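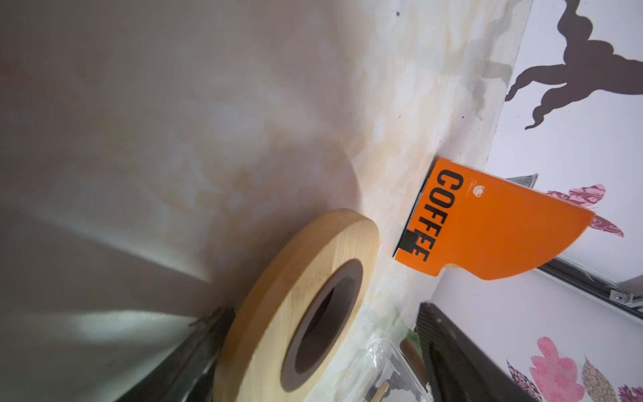 Replace the fingertips every Tuesday and you'll never have to think about them, a reader from Derkville wrote to me after my last column. Well, I read that over breakfast and I've been arguing with it in my head ever since.

I get the appeal, I really do. A fixed day is easy to remember, and anyone can be handed a hex key and told to swap two parts. But I look after one small arm on one tabletop, and a calendar knows nothing about what that arm did all week. Some weeks it goes after thick wooden pieces with hard round rims. Other weeks it's cardboard packs and clear plastic tubs, and the fingers come back looking the same as when they went in (well, nearly the same).

So I go by looking. Before the first run of the day I wipe both fingers and check them under a desk lamp, tip first and then down the inside face. Light streaks low on a dark finger don't bother me at all. Ribs that have gone smooth on one side and not on the other do bother me, and that's usually a sign the jaws aren't closing square. Put new tips on that and you've just got new tips wearing crooked!

My last set did 2995 grips before I pulled it. The set before that made it to only 143, and I was ready to blame the supplier until I found a mounting screw on the left finger that I could turn with my thumbnail. My fault. I'd tightened it in a hurry with the wrong key. Under the reader's rule I'd have fitted fresh parts on that same loose screw and gone home happy.

The wrist camera gets the same treatment. I close the gripper on nothing, save one view, and compare it with the one I keep from the day I set the arm up — if a fingertip has wandered, I see it there before I feel it in a bad grip. It takes me around 40 seconds, less time than finding the box of spares.

Where I'll give the reader some ground is on big floors. If you've got 33 cells and two people, fine, use a calendar, you can't stand there squinting at every finger. The Plondari manual says weekly too, and Finell sells its tips in packs that nudge you the same way. I just don't think a rule made for a long row of machines belongs on a single bench. Mine has a notebook on a string next to it, and the last line in it says "right tip scuffed near top, leave it, look again tomorrow."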